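Robots on the strip-down bench: your questions

I run the refurb floor at Hulis, and since the first arm went in I've been asked the same things over and over, by people starting here, by people at our Gurkow site who are getting theirs next, and by my own family at dinner. So I've written my answers down. They're mine and a bit rambly, sorry! Last updated August 4, 2022.

What does the robot do all day?

It takes old office desktops apart. A person puts the tower on its side, takes the panel off, and has a quick look inside. Then the arm goes in for the parts we want back – mostly the hard drive, the memory and the processor – and sets the small bits out in a tray so they can go for testing. We call the whole set-up Gukell, after the software that runs it, and yes, people do talk to it as if that's its name.

Did anyone lose their job?

No. There were 18 of us on the floor before and there are 20 now. I know every company says that sort of thing, so I'll add that two people did move to other teams, and one of them wasn't keen at first. She's on data wiping now. What has changed is who does what. Strip-down used to be where you started and where quite a few people stayed. These days new starters spend most of their time on testing and grading, and they take turns at the bench.

Is it faster than a person?

Not really, no. Our best person on a tower they know well will beat it every time, and enjoys doing so. But the arm does 108 towers on a decent day and it does the last one at the same speed as the first. I certainly never did. By three o'clock my thumbs were finished.

What do people still do by hand?

Loads. Side panels, for a start, because every maker has its own idea of a latch. Anything bent, sticky, snapped or held on with the wrong screws. Cables too, a lot of the time: the arm can cope with a plug it knows, but a bundle of wires lying across the thing you want is still a job for fingers. And somebody has to decide what a machine is worth bothering with in the first place – that's the bit I'd call skilled, and it was never really noticed when we were all busy unscrewing things.

Do I need to know how to program?

You don't. The training is 4 mornings. You learn to start and stop it safely, clear a jam, swap the tray and show it a new case layout, which you do by picking positions on a screen. If you can set up a new phone you'll manage. A couple of people have gone further and done the longer Bañez course, paid for by us, and they now look after the settings and get a higher rate for it. There'll be places on the next one in June, so do ask.

What happens when it gets something wrong?

It stops and waits. Usually it's a drive that won't come free, or a part that isn't where it expected. You press the hold button, sort it out with your hands, and tell it to carry on. Please don't reach in while it's moving, even if you can see exactly what's wrong and it's driving you mad. We had a rotten first month with dropped memory sticks, until one of the night crew suggested making the slots on the tray a bit wider. That sorted most of it. I mention it as the fix came from someone who'd been at the bench for years, and the supplier hadn't thought of it.

Does it record how quickly I work?

It records its own work: what it picked, how long it took, where it stopped. It does log each time a person clears a jam, and people were right to ask about that. We agreed in writing that those numbers aren't used in anyone's review, and the agreement is pinned up in the break room if you'd like to read it. If a manager ever quotes your jam times at you, come and find me.

Isn't it boring, watching a robot?

It was, the first fortnight, when we had one person standing beside one arm. Daft idea. Now whoever's on the bench also does the sorting and labelling, and swaps out halfway through the shift. Some people still miss the old way, if I'm fair to them. There was a nice rhythm to it and you could chat. It's a bit quieter now.

What's been the best change for you?

My wrists! Also we break fewer things. The drives come out in their caddies, without anybody yanking at them with a screwdriver at the end of a long day, and then they go straight over to be wiped.

Can I come and see it before I decide whether to apply?

Please do. Ring the front desk at Hulis and say you'd like to see the strip-down bench, and we'll find you half an hour. Wear flat shoes and tie long hair back. You can have a go at the panels if you like – I'd bring gloves, some of those case edges are sharp.

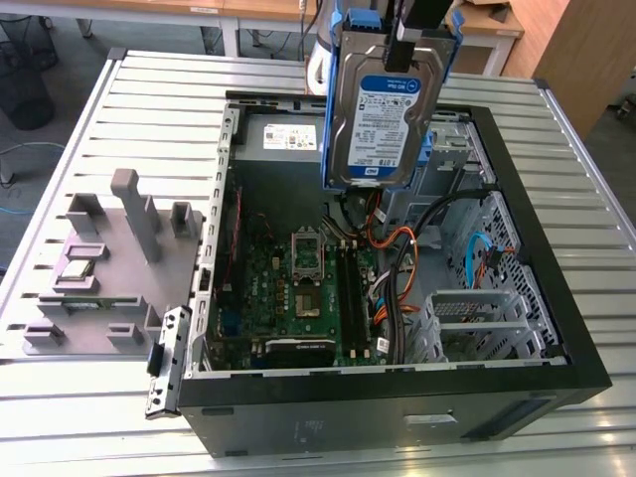 If you're coming from Gurkow, the works minibus has spare seats most mornings, so ask the driver the day before. And if your question isn't on this page, send it to me and I'll add it when I next get a minute.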